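Visit report: Salluta tabletop works, January
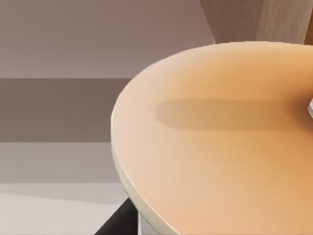

Round top with a pale rim, computer rendering.

Salluta makes round and oval tops for cafes, school dining rooms and care homes. The site is a single-story building on the Moodley estate, divided into a board store, a machine hall, an edge and finish area, and packing. I was shown through by Kgomotso Motaung, production manager, between 9:30 a.m. and early afternoon. Bo-ram Bae from finishing joined us for the second half.

Board store

Core board arrives on flatbed and is stacked flat on bearers. It stays in the store for 3 days before cutting so that the moisture content can level out with the hall. Each stack carries a card with the delivery date and a reading from a pin meter, taken at the center and at one corner. Motaung rejects a stack if the two readings differ by more than her limit, which she did not want printed. Offcuts go to a local firm that makes drawer bottoms.

Machine hall

Circles are cut in two passes. The first leaves the blank slightly oversize, and the second brings it to diameter with a fresh cutter. The previous method was a single pass at a lower feed rate. It gave more burn marks on the end-grain side and a poorer glue surface for the rim. Cutters are changed after 700 blanks regardless of condition. I looked at one that had just come off and could find no visible wear, but under a loupe the edge was clearly rounded.

Dust extraction is by Takia, installed overhead with drops to each machine. Noise at the operator's position was low enough to talk without shouting. The drop nearest the door had a split hose wrapped in tape.

Edge and finish

Most of my time was spent here. The thick rounded rims are cast in place. The blank goes into a ring mold, the resin is poured, and the whole is left overnight at a controlled temperature. After demolding, the rim is trimmed flush with the top and sanded in three grits. Bae checks the joint by drawing a fingernail across it, then with a straightedge and a lamp held low to the surface. She finds that the fingernail catches more faults.

Matte finishes are harder to repair than gloss. A local respray on matte leaves a ring that shows at shallow angles, so a damaged top is stripped and recoated in full. The rework rate last year was 2 percent, nearly all of it from handling after coating. A felt-lined rack was added in the spring and is said to have helped. I did not see figures for the period since.

Load testing is done on a steel frame built by Trakex. A weight is hung at the edge and deflection is read from a dial gauge. The top under test during my visit was number 2916 in the log, an order for a hotel breakfast room.

Packing

Tops are packed on edge in pairs, finished faces inward with foam sheet between. Corner protectors do not suit a round top, and Salluta uses a slit foam tube around the full rim. Cartons are strapped in two directions. Lead time for standard diameters is three weeks. Ovals take longer, as the molds are shared.

Visits are by appointment through the office. Safety shoes are required and are not supplied. Parking is on the north side, past the weighbridge.

Comments

Vitalii Kravchuk
Was the resin two-part epoxy or polyurethane? We had yellowing on pale rims after one summer near a window.

Dumisani Botha
Polyurethane when I went, but that was before they changed the molds. Ask for the UV sheet.

Fernanda Prata
Useful note on recoating matte. We tried spot repairs on four tops and ended up stripping all of them.

Contact the editor | Copyright the author, all rights reserved | Back to top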